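Wembridge Robotics Club build log: sorting task, part 4

4th November

The club entry for the Zulico student round is a desk-tidying task: pens, markers and small stationery go into a three-compartment organizer, using two arms. We fixed the arm bases to the table in July and have left them alone. Most of the work since then has been in the software and the cable routing.

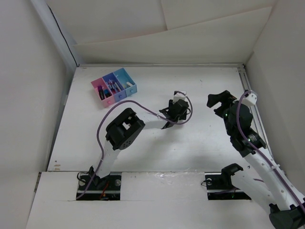
Our controller is a fork of the Aresard library. It has a default joint speed limit that is far too high for a table this size. I cut it to a quarter and the overshoot at the elbow dropped to roughly 8 mm, good enough for markers and too much for anything thinner.

Calibration is still done by hand. Each arm goes to its home pose, we write down the offsets, and the script loads them at startup. Menaka Uddin rewrote the loader so that it refuses a file from the wrong arm – a mistake I made twice.

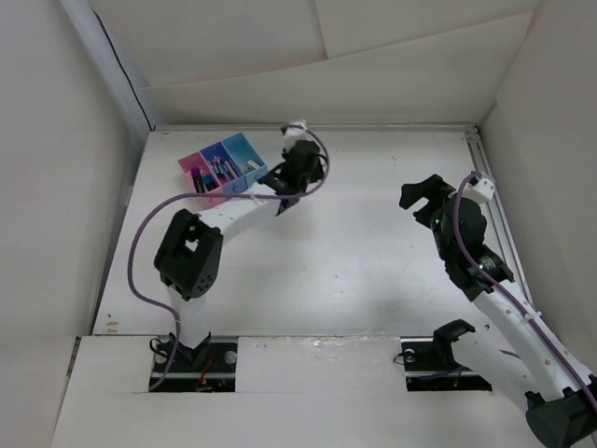
Both arms over the table, organizer toward the back left.

The log now holds 895 attempts. Failed grasps stay in the file with a reason code, and most of the codes are for approach angle. When the fingers come in too steep they catch the compartment wall first. I have started generating the approach from the wrist view in place of the fixed one. 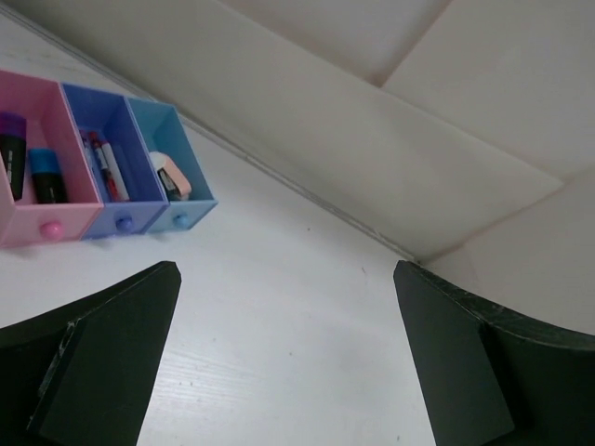
Kinga Bíró commented that the wrist view will not help much until the hand-eye offset is measured again, and that she would do this before touching the approach code. I have moved it to the top of the list. The next entry will have the new offsets and the failure codes by arm.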